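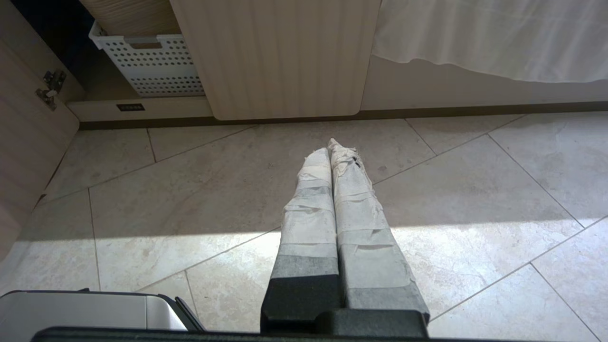 日が入っている時間の台所の床。奥が戸棚の足元。

台所の下の棚を片付けた記録を、何回かに分けて書いていきます。引っ越してきたのが9月で、そのとき箱から出したものをとりあえず入れたままになっていました。

---

床はクリーム色っぽいベージュの石調タイルで、斜めに貼ってあります。内見のときはあまり気にしていませんでした。住んでみると、掃除のときに目地の向きと自分の動く向きが合わないので、拭いたところが分からなくなります。

---

慣れるまで、目地に沿って斜めに拭いていました。今は気にせず壁と平行に拭いています。どちらでも汚れの落ち方に違いは感じません。

---

日が差すと床が白っぽく見えて、その部分のパンくずは見えにくいです。見つけやすいのは日陰になっている戸棚寄りのほうです。掃除は日が動いてからのほうがはかどります。

---

戸棚の足元の板に、黒い小さな通気口がついています。左寄りです。ここに埃がたまります。掃除機の細いノズルを当てて、残りは乾いた歯ブラシで掻き出しています。

---

この板の呼び方を知らなくて、最初は「下の板」と呼んでいました。大家のBenedita Seixasさんにメールするときに困って調べたら、日本語では台輪、または幅木と出てきました。キッチンの場合は台輪でいいようです。

---

Seixasさんからの返事は「外せますが、外さないでください」でした。前に住んでいた人が外して、留め具を割ったそうです。なので外していません。

---

本題の棚の話に入ります。今回やったのは低い戸棚です。上の吊り棚は前の週に終わっています。そっちは缶詰とお茶だけなので、特に書くことがありません。

---

戸棚の扉は縦に細かい溝が入った、薄いベージュの木目調です。見た目は好きです。ただ、溝に粉が入ります。小麦粉を使った日はほぼ確実に入ります。

---

溝の掃除は、固く絞った布を指にかけて上から下へ一本ずつやるのが一番早かったです。スポンジは溝の底まで届きませんでした。綿棒は途中でいやになりました。

---

洗剤は食器用を薄めたもの。前にNuvikという店で勧められた木部用のスプレーも試しましたが、溝の中に白く残ったのでやめました。平らな面なら問題なく使えると思います。

---

使ったスプレーは玄関のベンチに回しました。そちらでは普通に使えています。

---

では中身の話。片付ける前に入っていたもの。

- 鉢と皿
- 保存容器(蓋が合わないものを含む)
- 紙袋
- 電球の替え
- 去年の説明書
- 製氷皿
- 使っていないケーキ型

---

最初に全部出して、テーブルに並べました。テーブルに載りきらない分は椅子の上に置きました。出すだけで9分。思ったより短かったです。

---

電球は廊下の引き出しへ。説明書は、もう持っていない機械のものが混ざっていたのでその分は捨てました。コーヒーメーカーの説明書が2冊あって、片方は実家に置いてきたほうのでした。

---

紙袋は大きいものだけ残して、ほかは古紙の回収に出しました。Tritavvilleの古紙は紐で縛る決まりで、紙袋に入れて出すと置いていかれます。一度置いていかれました。

---

ケーキ型は迷いました。最後に使った時期を思い出せないので、Dalia Strazdsに聞いたら欲しいというので渡しました。職場が同じなので、次の日に持っていって終わりです。

---

後日、Daliaからケーキの写真が届きました。型の底が抜けるタイプだったことを、そのとき知りました。私は底を外さずに使っていました。

---

保存容器は、蓋と本体を一つずつ合わせました。合わない蓋は処分。合わない本体は、しばらく引き出しの仕切りに使っています。浅いものはスプーン入れにちょうどいいです。

---

蓋の変形は食洗機の下段に入れていたのが原因のようで、上段に入れるようになってから新しく変形したものはありません。

---

棚の中を拭きました。奥の壁が濃い茶色なので、汚れがあるのかないのか見ただけでは分かりません。布が茶色くならなくなるまで拭く、という基準にしました。

---

中は中段の棚板で上下に分かれています。棚板の前の縁に、細い赤っぽい線が入っています。塗りなのかテープなのか、ずっと分からないままです。爪を引っかけて剥がれたら嫌なので、確かめていません。

---

棚板の高さを変えられるかも見ました。側面にそれらしい穴がありましたが、ピンが固くて動かず、この日は諦めました。

---

戸棚の内寸を測りました。扉を開けた側の幅が43cm、奥行きが35cm。扉の厚みと蝶番が入る分があるので、かごを選ぶときはこの数字より小さいものを見たほうがいいです。

---

これを先に測らずにかごを買って、一つ返品しています。幅は入るのに、蝶番に当たって手前に引き出せませんでした。蝶番は上と下にあって、当たったのは下のほうです。

---

返品先はAebischerという金物と台所用品の店です。レシートがあれば普通に受けてくれました。店員のPirmin Schnyderさんに「扉を開けた状態で測りましたか」と聞かれました。閉めた状態でも開けた状態でもなく、測っていませんでした。

---

そのとき交換したのが、今使っている白いプラスチックのかごです。側面が格子になっていて、正面に手をかける穴があります。前に引けるのが大事だったので、穴のあるものにしました。

---

中に入れたものは次の投稿の写真のとおりです。長く使ってみて変えたところは、その後に書きます。

---

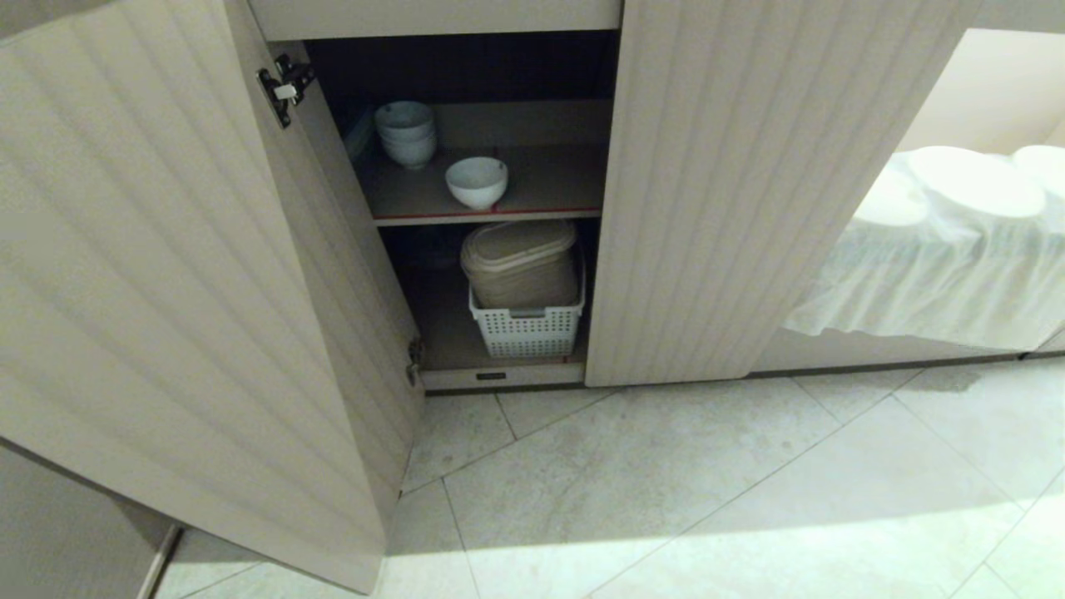 左の扉を開けたところ。上の段が鉢、下の段がかご。

---

上の段は白い陶器の鉢です。左の奥に重ねて、よく使うものを一つだけ別に、右の手前寄りに置いています。

---

以前は全部重ねていました。一つ使うたびに上から取って、洗ったらまた上に戻すので、いつも同じものばかり使うことになります。それはそれで構わないのですが、取り出すときに音がするのが気になっていました。

---

一つだけ別にしておくと、朝はそれを持っていくだけです。重ねた分は人が来たときに出します。

---

鉢は前の家から持ってきたものです。同じ形で揃えてあるので、割れたときに買い足せるようにと思っていましたが、同じものはもう売っていないとAebischerで言われました。似たものはありましたが、縁の厚みが違いました。

---

重ねる鉢に布を挟むかどうか。挟んでいません。最初の週だけキッチンペーパーを挟みましたが、戻すときに面倒で続きませんでした。今のところ傷は目立ちません。

---

下の段のかごには、蓋つきの薄茶色の容器を入れています。蓋が丸く盛り上がっているので、かごの縁より上に出ます。棚板には当たりません。

---

容器の中身は乾いた豆です。前は袋のまま輪ゴムで留めていて、袋の角から少しずつこぼれていました。棚の隅から出てきた豆の多くは、たぶんこれです。

---

容器をそのまま置かずにかごに入れているのは、引き出すためです。床に近い段なので、奥に手を伸ばすよりかごごと手前に出すほうが楽です。膝をつかなくて済みます。

---

膝の話をもう少し。タイルの床は硬くて、直に膝をつくと長くは続けられません。片付けの日は折ったバスタオルを敷いていました。途中でタオルが滑るので、その次からヨガマットの切れ端にしました。

---

ヨガマットの切れ端は、Reto Camenzindにもらったものです。彼は窓枠の隙間をふさぐのにマットを切っていて、端が余ったとのこと。長方形ではないので、向きを間違えると片膝がはみ出します。

---

扉の開き方について。左の扉は大きく開きます。開けたまま作業していて、後ろから来た人が扉に足をぶつけるということが一度ありました。今は、下の段のものを出したらすぐ閉めます。

---

蝶番は黒い金属で、扉を閉めると外からは見えません。ネジが少し緩んでいたので締め直しました。締めすぎると扉が斜めになります。右の扉と上の線を見比べながら調整しました。

---

調整用のネジがどれかは、一本ずつ少しだけ回して確かめました。回す前にネジの頭にマスキングテープで印をつけておくと、元の位置に戻せます。印なしで始めて、最初からやり直しました。

---

右の扉の中はまだです。鍋の蓋が立てて入れてあります。立ててあるというか、寄りかかっているだけなので、開けるときは片手で押さえながら開けます。

---

そのさらに右は扉のない、奥まった棚になっています。ここに何を置くかは決めていません。日常的に使うもののほうがいいと思いつつ、開いているところに物を置くと、すぐ物置になるのも分かっています。

---

ここでもらった質問に答えておきます。

「かごにラベルは貼らないのですか」
貼っていません。一人で使っているので、どこに何があるかは分かります。人が手伝いに来るときは口で言います。

---

「防虫はどうしていますか」
豆の容器に乾燥剤を入れているだけです。以前ローリエを入れていた時期がありましたが、豆がローリエの匂いになりました。

---

「シートは敷いていますか」
敷いていません。Mirkumの滑り止めシートを一度敷いたことがあります。かごを引き出すとシートまで一緒についてきたので外しました。外したシートは、まな板の下に使っています。

---

「日が当たる台所だと食品の保管は大丈夫ですか」
戸棚の中は扉を閉めれば暗いので、気にしていません。カウンターに置いていた油の瓶は場所を変えました。

---

「床のタイルは冷たくないですか」
冬はまだ過ごしていないので分かりません。今の時期は素足で平気です。日が当たった後のところは温かいです。

---

片付けてからしばらくたって、変えたところを書きます。

一つ目。豆の容器の置き方。最初はかごの奥に寄せていましたが、引き出したときに前が軽くて後ろが重く、棚の縁で傾きかけました。手前に寄せたら落ち着きました。

---

二つ目。買った豆は、容器に入る分しか買わないことにしました。入りきらない分を袋で残すと、結局その袋をかごの横に差し込むことになって、前と同じになります。

---

三つ目。扉の溝の掃除を金曜にまとめるようにしました。気がついたときにやるつもりでいたら、気がつきませんでした。金曜は仕事が早く終わるので、床を拭くついでにやっています。

---

床は、戸棚の足元から拭き始めて、部屋の中央に下がってくる順番です。逆にやると、拭いたばかりのところに膝をつくことになります。

---

台輪と床の境目に細かいごみがたまります。雑巾だと押し込んでしまうので、先に掃除機で吸ってから拭きます。掃除機を出すのが面倒な日は、使い終わった封筒の角でかき出しています。

---

目地は灰色で、油がはねたところだけ色が変わります。コンロの前の目地だけは重曹を水で練って塗って、しばらく置いて拭き取りました。元の色にはだいたい戻りました。完全に同じかというと、横のと見比べれば分かります。

---

タイルの材質が分からなかったので、先に冷蔵庫の脇の見えないところで試しました。石に見えますが、Seixasさんによると焼き物のタイルだそうです。お酢は使わないようにと言われたので、使っていません。

---

Burgi Moserさん(同じ階の人)の家も同じタイルで、あちらは目地をもっと濃い色に塗り直しています。見せてもらいましたが、汚れは確かに目立ちません。そのかわり、線がはっきりして床が少しうるさく見えました。

---

うちは借りているので塗りません。

---

Burgiさんは下の戸棚を全部掃除道具に使っていました。食器は上だけ。腰を曲げるのが嫌だからだそうです。重いものを上から下ろすほうが私は嫌なので、ここは人によると思います。

---

まだ残っている作業。

- 右の扉の中(鍋の蓋)
- 棚板のピン
- 扉のない棚の使い道
- 蓋のない保存容器の処分

---

鍋の蓋については、Aebischerで立てるためのスタンドを見てきました。幅の小さいものと大きいものがあり、今度は測ってから行ったので、その場で決められそうでしたが、小さいほうが売り切れでした。入荷したら電話をもらうことになっています。

---

棚板のピンの続きです。Retoに来てもらって、ペンチに布を巻いて引いたら抜けました。棚板を一段上げてみたところ、上の段で重ねた鉢が出し入れしにくくなったので、元の高さに戻しました。

---

ピンは元の穴に戻しましたが、前より少し緩いです。棚板はぐらつかないので、このまま様子を見ます。

---

Retoへのお礼は豆のスープ。かごから容器を出して、鉢も重ねてあるほうを出しました。豆は前の晩から水に浸けて、玉ねぎと人参と一緒に煮ただけです。塩は最後に入れました。

---

食べた後、食器をどこに戻すかRetoに聞かれて「下の棚の左の扉、上の段」と答えたら、そのまま正しい場所に戻っていました。ラベルなしでもとりあえず通じます。

---

扉のない棚は、今週は買い物袋置き場になっています。決めたわけではなく、帰ってきて一番近いところに置いたらそうなりました。

---

スタンドが来たら右の扉の中をやって、また続きに書きます。寸法を聞かれることが多いので、もう一度載せておきます。左の扉の中は、幅43cm、奥行き35cmです。高さは棚板を動かしたときに測り忘れました。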